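Notebook - bench 2, kitchen props and tabletop layout
Tuesday, started 9:40

Picked up where Wendell left the prop inventory. The goal for the day was to settle which kitchen items stay on the white table and which go back to the bins, and to write down a layout that anyone can restore without asking me.

The table first. Wiped down with the mild cleaner, let stand, wiped again with plain water. The white top marks easily and the gray scuffs near the front do not come out with either. Kenji suggested melamine sponge. Tried it on one corner at light pressure: scuff gone, but the finish there is a little duller than its surroundings. Not using it on the rest. The small black holes in the top collect crumbs of foam from the packing material, so they get a pass with the brush nozzle before anything is set out.

Usable depth front to back, measured with the steel tape: 69 cm. Table length 180 cm. Both agree with Iqra's sheet from April.

Dishes. The large lavender-gray plate stays. It has no pattern, sits flat, and does not rock when pressed at the rim. The green oval colander stays too. Its drainage holes are confined to a patch in the bottom, so small items do not snag on the sides. The two small bowls, dark green and blue, go near each other at the front. I had them at opposite ends last week and kept mixing up which one was meant to hold the orange slice. It is the blue one. Written on the layout card now.

Food props. Strawberries, bananas, orange slice. The two strawberries differ in shade, one a deeper red and the other closer to pink, and they are logged as separate entries (S1 deep red, S2 pinkish). Callum had them under a single line, which made the count in the bin sheet wrong by one. Corrected.

Toaster oven goes on the right, door toward the table. It is the heaviest thing in the set and I would rather build the layout outward from it than shift it later. The white-capped bottle goes with it in the inventory, under "kitchen, misc."
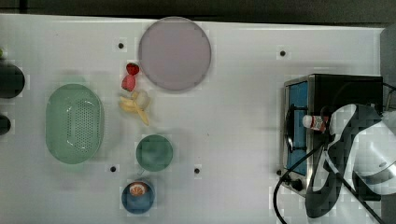
Do the food props need to go back to the same spots every time?

Within a hand's width is enough. Fruit stays on the left between the plate and the colander, the orange slice stays in the blue bowl, and the plate stays toward the back. Anything closer than that costs time and has not made a difference to the afternoon's work.

11:15. Went through the bins with Iqra. The inventory sheet lists 104 items in the kitchen group. We found 100. Missing: two egg cups, one ladle, one lid. The lid is probably in the Farkholm crate, still taped shut under the window shelf. Did not open it today, as Tobias wants to be present to check it against the packing slip.

Labels. The Lukix label stock peels off anything that has been washed more than a few times - most of the bowls have lost theirs. Switched to paint marker on the underside for dishes, tags on string for the fruit. Left 20 minutes before stacking. One bowl smudged anyway (mine, stacked early). Redone.

Storage. Bin A: dishes. Bin B: fruit and vegetables. Bin C: bottles and cartons. Appliances on the open shelf, cords coiled and tied. The Crenshaw bins have lids that look interchangeable and are a few millimeters off, so the letter is now on both lid and body.

To do:
- order string tags, larger size
- open Farkholm crate with Tobias
- Wendell to confirm whether the second colander is ours or belongs to bench 4
- replace foot pads under the table, left rear one is worn through
- print layout card, tape to the inside of the bin A lid

Stopped 4:30. Table left set out for the morning, lights off on this side.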